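How to Re-Wax a Canvas Jacket
By Charoen Khunthong

A waxed jacket needs a new coat when rain soaks in at the shoulders. Set aside an afternoon for the job.

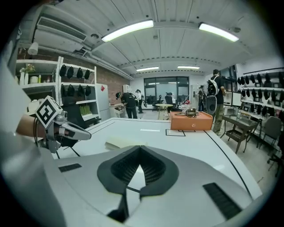
MIRITTHORPE, October 10, 2004 — Brush off all dry dirt first, then sponge the cloth with cold water. No soap, and never the washing machine. Hang it up until fully dry.

Stand the open tin of wax in a pan of hot water until the wax turns clear. I use Jellwood, but any wax made for cotton will do. One tin covers 2 jackets.

Lay the jacket flat and work it in with a soft cloth, one panel at a time. 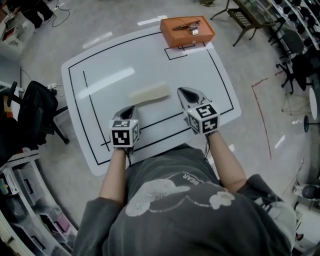 Go over the seams twice and keep wax off the corduroy collar and the inside of the pockets. Then run a hair dryer over each panel until the shine is gone — 6 inches away is close enough.

Wipe off any extra wax around the zipper.
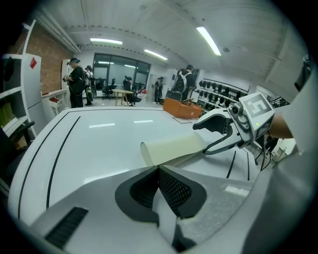

Hang the jacket in a warm room overnight, away from other clothes. It will feel tacky for four days or so. Keep it off car seats until then.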